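Getting the last out of tubes, jars and bottles, and cleaning them afterwards

I have kept a notebook of kitchen advice for many years, first in Spanish and now in English, because my neighbours ask me for it. These pages come from the part of the notebook which concerns leftovers in packaging. I write from a small flat with one sink, no dishwasher and not much cupboard space, so please adapt the advice to your own kitchen.

Tubes

Tomato paste, mustard, anchovy paste, hand cream and toothpaste all come in tubes, and the tubes are not all made in the same manner. The old metal ones stay where you fold them. The plastic ones open again by themselves, and this is the reason why people lose patience and throw them away half full.

For a metal tube, begin from the flat end on the first day. Put it on a hard surface, press with the handle of a wooden spoon and push slowly towards the cap. Then fold the flat end over once, tightly. Do not fold it many times in a narrow roll, as the metal becomes tired and makes small cracks, and you will find paste on your fingers and on the shelf.

For a plastic tube, a folding is of no use without a clip. I use a bulldog clip from the stationery drawer. A clothes peg is also good, but it should be a strong one.

When nothing more comes out, cut the tube with scissors across the middle. You will be surprised how much is stuck to the walls. Take it out with a small rubber spatula, or with the handle of a teaspoon, and use it the same day. If it is a cream for the skin, you can push one half of the tube inside the other half, and it will close well enough for a few days in the bathroom.

I weighed this one time, with my letter scale. A big tube of mustard which I believed finished gave me still 18 grams after cutting, enough for a salad dressing for four people. My cousin Wilmer Quintero laughed at the scale, but he cuts his tubes now too.

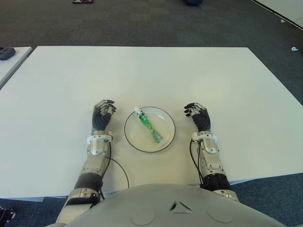 Keep tubes of food standing on the cap in the refrigerator door, inside a glass or a small jar. The contents go down by their own weight, and the air stays at the other end. If the cap is too narrow for standing, lay the tube flat and turn it over when you remember.

Wipe the mouth of the tube before you close it. Dried tomato paste on the thread of the cap is a common place for mould to begin. If the cap is already stuck, hold it for one minute under the hot tap and turn it with a rubber glove. Please do not use your teeth.

Jars

For honey which has become hard, stand the open jar in a bowl of warm water. The water should be comfortable for the hand and not hotter. Change it when it cools. It takes patience, perhaps half of an hour for a small jar, and it is better than the microwave, which makes one part boil while the other part is still like stone.

For the last of the jam, put a spoon of vinegar, two spoons of oil and a pinch of salt directly into the jar, close it and shake it strongly. Apricot and raspberry make the best dressing. With marmalade I prefer to pour in a little hot water, shake, and brush this over a cake when the cake comes out of the oven.

For peanut butter or tahini, let the jar come to the temperature of the room first. Then add warm water, soy sauce and lemon, and shake. It becomes a sauce for noodles. Overnight oats can also be prepared in the jar, and my niece does it every week.

A jar of pesto should be scraped down after every use and covered with a thin layer of oil. The green sauce on the walls above the oil is what spoils first.

Bottles

Ketchup and similar sauces should be stored with the cap down, if the bottle allows it. If it doesn't, lean it in the corner of the refrigerator door, with a folded cloth so that it does not slide. Before serving, keep the cap closed and give the bottle one firm shake downwards, as you would do with a thermometer of the old kind.

For washing-up liquid, add a little water only at the very end and use it within a few days. Diluted liquid does not keep so well as people think. I learned this from a bottle of Veleck lemon liquid which I forgot behind the curtain in May, and which had a smell I will not describe.

Olive oil bottles often have a plastic pourer which holds back the last spoonful. Lift it out with the back of a butter knife, turn the bottle over a funnel and leave it while you prepare the rest of the meal. Warm kitchens help. In winter I put the bottle near the stove, but never on it.

Washing the empty packaging

Here in our building the recycling must be rinsed, and I see many people who wash it like fine glasses. It is too much. The rules are different in every town, so read the ones of your council, but for our bins a quick rinse is enough.

I keep the dirty washing-up water after the plates are done, and I use it for the jars. Put in a little, close the lid, shake, pour out. For an oily jar, put first a spoon of used coffee grounds and some drops of washing-up liquid, shake, and empty it through a sieve, so the coffee goes to the compost and not into the drain.

Oil must not go down the sink. Wipe it out with a piece of kitchen paper or an old newspaper before any water touches it.

Labels are another matter. If you want to keep the jar, fill it with hot water and wait ten minutes, because many labels will let go when the glue is warm from the inside. For the glue which stays behind, mix cooking oil and bicarbonate of soda in equal parts, rub it on with a finger, leave it while you drink a coffee, and wash it off. I tried also a special remover from Venlow, and it was good, but it was expensive and it did not do more than the oil.

The smell of pickles in a lid can be stubborn. Leave the lid outside in the sun for one day with the inner side up. If it still smells, use that jar for buttons or nails and stop fighting.

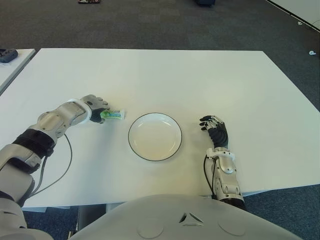
A white table is kind to the eyes but it shows mustard, turmeric and beetroot very quickly. Put your jar or tube on a plate while you work and not directly on the surface, and also the spoon. It seems a small thing, but it saved me much scrubbing.

If the stain is already there, try first only soap and warm water. Then a paste of bicarbonate of soda and water, left for 2 minutes and wiped in circles with a soft cloth. Do not use the green side of the sponge on a matt surface, as it will leave a shiny spot which cannot be repaired. Turmeric becomes paler in daylight, so if the table is near the window, you may find that the yellow is less by the end of the week.

On a carpet, sauce must be lifted and not rubbed. Take a spoon and work from the outer side towards the middle. Then press with a white cloth and cold water many times. A coloured cloth may give its own colour to the carpet, and then you have two problems in one place.

Where to keep what is saved

Small quantities need small containers, otherwise they dry. I put leftover tomato paste in spoonfuls on a piece of baking paper, freeze it flat, and afterwards move the hard pieces to a bag. One piece is good for a soup. The same can be done with pesto, with chopped ginger and with the last of a tin of coconut milk.

Write on the bag what is inside. Frozen tomato paste and frozen chilli paste look the same, and Rocío Escobar, from the second floor, made once a bolognese which only her husband could eat.

I use masking tape and a pencil. A pencil does not disappear in the freezer, while some pens do. The Monen boxes with the writing area on the lid are practical too, although the lids become stiff after one year or so and one corner of mine is broken.

For jars which you keep, it is good to have only two or three sizes. The size I like most holds 354 millilitres, with a wide mouth, so a hand with a sponge can enter. Tall jars with a narrow neck look elegant, but they are hard to dry and I give them away. Store them without the lid, as a closed empty jar takes a stale smell.

Dry goods which come in a paper bag are better in a jar as well. Cut out the piece of the bag with the cooking time and put it inside against the glass. My Condori quinoa has a printed line for the water, 229 millilitres for one cup of grain, and I would never remember that number without the paper.

Questions which I received

Can I cut open a tube of sun cream? Yes, but use it on that day. Once it is open to the air, I would not trust it for the beach.

Is a tube squeezer worth the money? If your hands are weak or painful, I think yes. The kind with a key, which you turn, is easier than the kind you slide. For other people, the wooden spoon does the same work.

What about vanilla pods? When they are scraped, put them in the sugar jar. They give perfume for many months, and when they are fully dry you can grind them together with some of the sugar.

A reader wrote also about the small sachets of sauce from restaurants. I keep mine in a cup in the refrigerator and use them for sandwiches on the train.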